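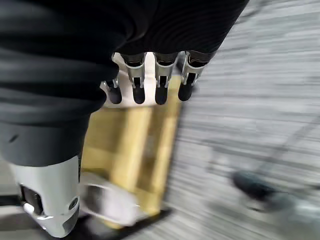

Do I need a shoe rack for slippers?
Only if you trip over them. A basket costs less, whatever the Kokon catalogue tells you.

Will it fit under a desk?
A low one will. Measure first -- Gillus gives widths for its racks and leaves you to guess the height.

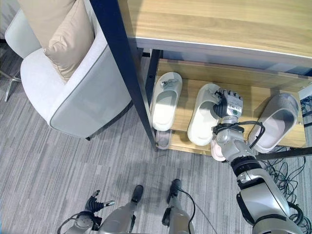 Guess wrong and you'll be paying for the return, too.

Are two shelves enough?
For slides and slippers, yes. I doubt the claim that boots fit as well.

Should pairs stay together?
Dilani Fakir says always. I've yet to see a household manage it past September.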